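How to Register for the Haron Online Fan Event

Registration for the Haron showcase opens in May on the Zustov website. Places in each live panel are limited to 200.

Step 1. Create a Zustov account and confirm your email address.

Step 2. Select the panels you wish to attend. Each account may reserve up to nine.

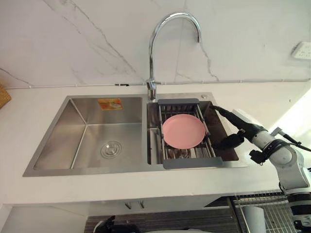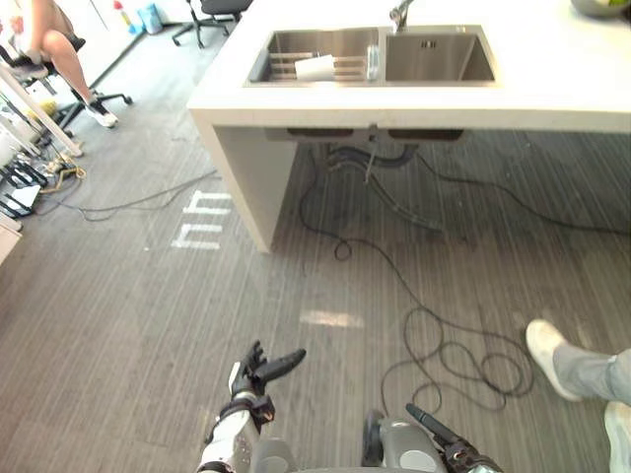
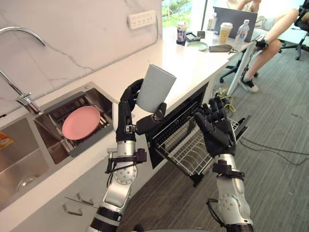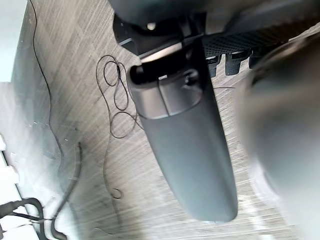 Pictures 1 and 2: double-basin sink with chrome faucet.

Step 3. Submit questions for the Quintela cast panel before 9 p.m. Moderator Matěj Danko will read selected entries.

Step 4. Save your entry code. Lost codes cannot be reissued once a panel has begun.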